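Revising the task sequencer for the card table

In October the control software for our two-armed table cell was moved to a new task sequencer, which we have named Seseck. I have been asked by several readers to set down what changed and why, and I do so here in my capacity as its maintainer.

The former sequencer, Wumell, held one list of steps for both arms. If the left arm was delayed, the right arm waited, even where the two had no business with each other. Seseck keeps a separate list for each arm and a short table of shared areas. An arm must claim an area before entering it and must release it on leaving. The middle of the mat is one such area, and the part of the table by the chip case is another.

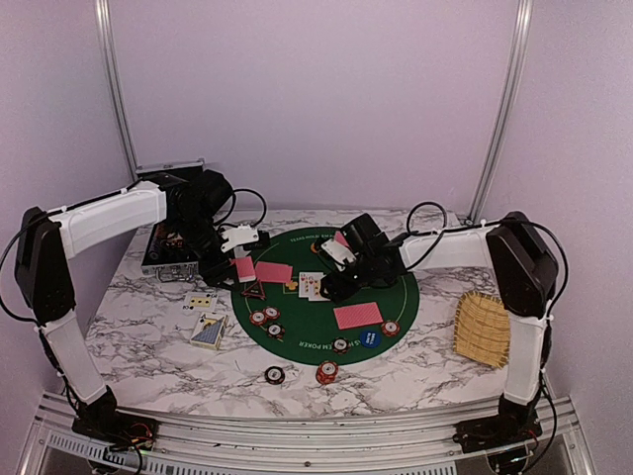 Perception has been the slower part of the work. Cards that overlap are still reported as a single object more often than we would wish, and the outline then confuses the grasp planner. Norbert Kováčik has rewritten the segmentation step so that it returns a doubtful result as doubtful. The planner may then ask for a second look before it commits to a grasp. Over 1731 logged attempts, this removed more than half of the failed card grasps.

Chips are handled differently. The planner treats a stack as one body with a known height, and a chip lying alone as a flat disc. The rule is simple, but it fails when a pile has slipped sideways, and we have not yet found a remedy that I would be content to release.

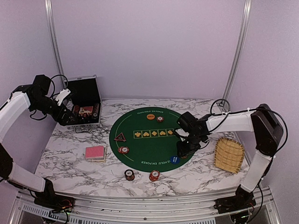 The log viewer, Likedora, has also been amended. It now shows the claims of both arms on one time line, with the joint commands beneath - a view that I had wanted for a long time. Seven faults were found with it in the first month, and all but one were errors in the release of a shared area. The remaining fault lies in the clock settings and is still open.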